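Vekalard 否认缩水，但包装上的数字对不上

2021年2月25日

食品包装商 Vekalard 本周发布声明，称旗下密封罐改用新盖之后，“保鲜表现提升，用料更加环保”。声明共两页，第一页讲愿景，第二页讲感谢，至于提升了多少、跟什么比、由谁测的，通篇没有交代。

事情要从一月说起。Erkby 镇几家零售店先后收到顾客投诉，说买回去的 Saltix 腌渍盐开封后结块比以前快得多。Saltix 是 Hervieu 公司的主打产品，罐体和盖子都由 Vekalard 供应，去年秋天换过一次包装。换装时的宣传单上写着“密封升级”，价格也跟着升了8%。

投诉多起来以后，Hervieu 的第一反应是建议顾客“检查厨房湿度”。这个建议听上去不算错，盐确实会吸潮。但同一间厨房，同一个橱柜，用旧包装的时候没有这个问题，换了新包装就有了，把账算到天气头上，多少有些牵强。Erkby 这个一月并不比往年潮，当地居民对此应该有发言权。

公司随后改口，说结块属于“天然无添加产品的正常现象”。可是查对新旧两版标签，配料表一字未改，旧版也从来没有添加过抗结剂。既然一直无添加，为什么从前不结块，现在结块反倒成了天然的证明？记者就此发去书面提问，得到的答复是一段产品介绍。

真正让人起疑的是一份所谓的“内部测试摘要”。Vekalard 在声明末尾附了这份摘要的链接，称新盖经过60天存放试验，“结果令人满意”。摘要没有写样品数量，没有写存放温度，也没有写对照组用的是不是旧盖。“令人满意”由谁来满意，同样没有写。稍有经验的读者都知道，一份试验如果结果确实漂亮，厂家一般会把数字印得比商标还大。

摘要还提到新盖“减少塑料用量”。减少用量本身当然值得欢迎，问题是减在哪里。盖子变轻，可以是设计更巧，也可以是边缘做薄了，内侧的密封圈做窄了。前一种叫改进，后一种叫省钱。声明里把两件事合成一句话来说，读者没有办法分清，恐怕写的人也不希望读者分清。

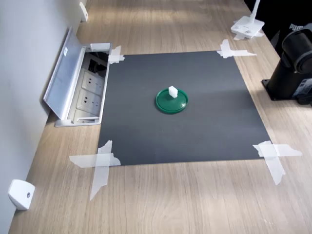
绿色塑料圆盖，边缘凸起，置于深灰色底板上。

盖子这种东西平时没人在意。一罐盐的成本里，它占的比例很小，也正因为小，成了最容易动手脚的地方。罐身改了形状，顾客一眼看得出来；净含量改了，标签上必须写；盖子的松紧变了，要等到开封几周之后才会觉得不对劲，到那时收据早就扔了。

Erkby 的一个消费者互助小组从一月中旬开始收集反馈，到本周共收到1467份问卷。小组在公开的汇总里说，多数填写者认为新包装的密封不如从前。Hervieu 对此的回应是，网上问卷“不具科学代表性”。

这句话也不能说没有道理。主动填问卷的人，多半本来就有意见，满意的顾客很少会专门跑来说自己的盐没有结块。问卷没有核对购买凭证，有没有人重复填写也不清楚，小组自己在汇总的脚注里承认了这一点。拿这样一份问卷当作定论，是不合适的。

但公司指责别人不够科学，自己手里的东西也不见得强到哪里去。问卷至少公开了题目和份数，内部摘要连这两样都没有。两份都有毛病的材料摆在一起，厂家有钱、有实验室，也有旧盖的库存，要做一次像样的对比并不难。到目前为止，它选择的是发声明。

零售商的态度也值得留意。Erkby 有两家店悄悄把 Saltix 从货架中层挪到了底层，问起来都说是“例行调整”。另一家店仍在推介，店内海报照用“密封升级”四个字，旁边贴着买二赠一的黄色标签。一种刚刚升级又刚刚涨价的产品，不到半年就要靠赠送来卖，原因是什么，店方表示不便评论。

退换方面，Hervieu 目前的规定是未开封可退，开封后只在“确认存在质量缺陷”时更换。结块恰恰只能在开封以后发现，而结块又已经被公司定为正常现象，于是这条规定读起来很完整，用起来却几乎没有入口。有顾客称，寄回整罐产品之后收到的是一张下次购买的优惠券，本报未能核实这一说法。

Vekalard 表示，将在“适当时候”公布更多技术细节，没有给出日期。Hervieu 表示尊重供应商的专业判断，暂无更换包装的计划，也没有说明8%的涨幅当中有多少与新包装有关。

本报已再次去函两家公司，要求提供完整的试验记录，包括样品数量、存放条件以及与旧盖的对比数据。截至发稿，两家均未答复。手上仍有旧版包装的读者，如愿意提供空罐和盖子作比对，可与本报编辑部联系，请尽量附上购买时间和批号。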